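Cellule deux bras : la main droite pose les petites pièces bleues à côté de leur repère

Posté par Iraklis Lambrakis

Bonjour à tous, je m'occupe depuis avril d'une cellule à deux bras avec mains à doigts (on l'appelle Skovgate, ne me demandez pas pourquoi, le nom était déjà sur l'armoire). Elle fait de l'assemblage sur une planche blanche, des pièces bleues cylindriques à mettre sur des plaques, la table est gris foncé et il y a des tentures noires derrière pour que la vision ne s'affole pas. 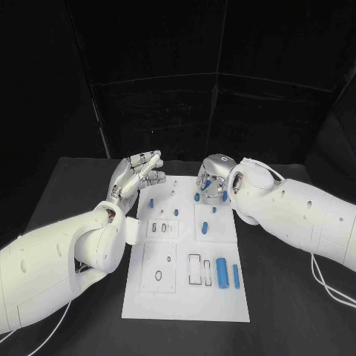

Depuis mercredi, la main droite dépose à côté, toujours du même côté, de 2 mm. La gauche, rien à dire, elle tombe juste. J'ai refait l'origine des deux bras, j'ai changé la vitesse d'approche, j'ai redémarré l'armoire, pareil. Sur 20 cycles lancés à la suite le décalage ne bouge pas. Est-ce que je dois refaire tout l'étalonnage œil-main, ou il y a plus simple à regarder avant ? La procédure complète me bloque la cellule une demi-journée et ça ne m'arrange pas du tout !

Skulurthorpe

Salut Iraklis ! Un décalage constant et toujours dans le même sens, moi je ne toucherais pas encore à l'étalonnage. J'ai eu le même souci l'hiver dernier et j'ai perdu une journée à recalibrer pour rien, c'était la planche qui avait glissé. Bon, chez toi la gauche est juste, donc je regarderais plutôt le repère outil de la main droite. Tu fais prendre un cylindre, tu l'amènes très lentement au-dessus d'un contour imprimé, tu t'arrêtes juste avant de poser et tu notes l'écart. Ensuite tu tournes le poignet d'un demi-tour et tu recommences. 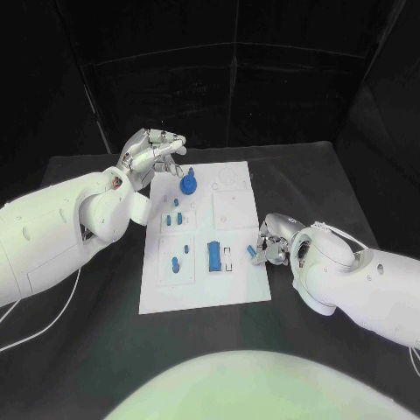

Si l'écart change de côté quand tu tournes, c'est l'outil : tu ressers les vis de la bride (en croix, bras hors énergie, évidemment) et tu reprends le point outil. S'il reste du même côté, là oui, c'est la base du bras ou la vision. Pense aussi aux câbles. Chez moi il y en avait un trop court qui tirait sur le poignet en bout de course, je lui ai redonné du mou et ça allait déjà mieux. Et refais l'essai bras chaud, après 58 minutes de cycle à vide chez moi ça ne dérivait plus.

Athanasiadis

Vérifie la version du fichier outil, après un redémarrage le mien revient à l'ancien. Ligne 450 du journal.

Clinirach

Pas le même modèle ici, mais je plussoie pour les vis. Nous on a mis un trait de feutre à cheval sur la tête de vis et la bride, on voit tout de suite si ça a bougé. Par contre je ne suis pas d'accord pour le demi-tour si tes câbles sont courts, fais plutôt un quart de tour dans chaque sens, tu auras la même info et tu n'arracheras rien. Tiens-nous au courant !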